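Chapter 8
Comparing Grippers Without Fooling Yourself

In June a lab manager named Aba Eshun was asked to choose between two parallel grippers for a kitchenware handling project. One was sold by Orkville, the other by Hotavard. Both came with a data sheet, both data sheets promised a "success rate above industry norms," and neither said what counted as a success. She ran her own trial, 50 picks per gripper, and got a clear winner. Then she ran it again with the table lights turned down, and the winner changed.

Most of what passes for gripper comparison is a contest between setups. The fingers get the credit or the blame, but the camera, the controller, the arm, the object and the person who placed the object all had a hand in the result. This chapter is about how to pull those apart, and about how often you should admit that you can't.

8.1 What the numbers leave out

Suppose a supplier reports 869 grasps and 229 failures. Before you work out the percentage, ask what was being picked up. A foam cube forgives nearly everything. It is soft, it has flat sides, and it looks much the same to a camera from any direction. Dishes are far less kind. The rim may be the only part thin enough for the fingers to close on, and it sits at a different height depending on whether the dish is right side up. A curved, shiny surface can wash out under ceiling lights, and a dark one may give a depth camera very little to work with.

Where you watch from matters too. A camera on the wrist shows the fingers and the edge they are heading for, but it moves with the arm and takes in a good deal of clutter. A fixed camera keeps still and shows how an object is resting, though it may catch only a bit of the gripper. Vendors like to say that one view "sees everything." Look at the two views below and decide for yourself. 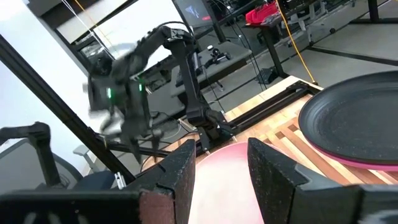

Wrist camera, with the fingers on either side of a pale pink dish.

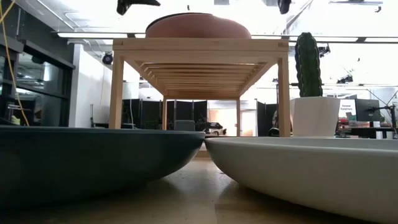 8.2 Change one thing at a time (and prove it)

Everyone agrees with this rule and few people follow it. Swapping a gripper usually changes its weight, and that changes how the arm moves. Longer fingers shift the point where they meet, so the controller needs new settings. By the time the new gripper is working, three or four things are different, and the report mentions one of them.

Marit Midtbø, who tested the Atinga controller against an older Okach unit, kept a plain log of every setting she touched between runs. It came to eight pages. Her final report said that the Atinga controller "may be better, under conditions we did not fully hold fixed." Her boss disliked that sentence. It was the most useful one in the report.

Before you start a trial of your own, write down the following:

What counts as a pick. Lifting the dish clear of the table is one answer. Carrying it to a marked spot and letting go without a drop is a much harder one — and a supplier who uses the first should not be compared with a supplier who uses the second.

Who resets the objects, and how. A tired person tends to put a bowl back where the arm did well last time. Use marks on the table, or draw positions from a list made in advance.

Which runs you will throw out. Decide this before you see any results. "The camera glitched" is a fair reason only if it also applies to the runs that went your way.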